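Chapter 9
What a Survey Can and Cannot Tell You

In March a company called Wideo announced that 14 percent of households planned to redo their kitchens within a year. The figure went into a press release and from there into a good many newspapers. Few of the articles said how the question had been worded. Fewer said who had been asked, and it takes some digging to learn that the 1,570 people in the sample had all signed up for the company's own home improvement newsletter.

A sample of 1,570 sounds large, and students are often told that large samples are good samples. I would ask you to drop that idea before reading further. A large sample drawn from the wrong people gives you a very steady wrong answer. Had Wideo asked 2,000 of its subscribers, or every last one of them, the result would still describe people who like reading about countertops.
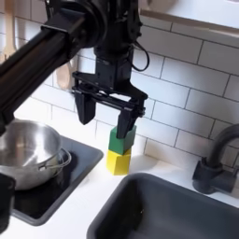

Martin Kessaly

The wording matters just as much. "Do you plan to redo your kitchen?" can be answered yes by someone with a signed contract and by someone who is tired of a yellow wall. A rival firm, Ranano, put the question as "Have you set aside money for kitchen work?" and got 9 percent. The two numbers were printed side by side in one trade magazine as proof of a falling market. They prove no such thing. They are answers to two questions, asked of two groups.

You will meet people who say that these errors cancel out. Ask them how they know. Errors that come from chance do tend to shrink as a sample grows, and Chapter 8 showed why. Errors that come from who was asked, or how, have no reason to shrink at all.

The sections that follow work through the Ifans housing study and the Tendavine shopper panel, both of them better built than the Wideo poll and both still open to serious doubt. Read the tables before you read the authors' comments on them. Write down what you think was measured, then check it against the questionnaire printed at the back of the chapter.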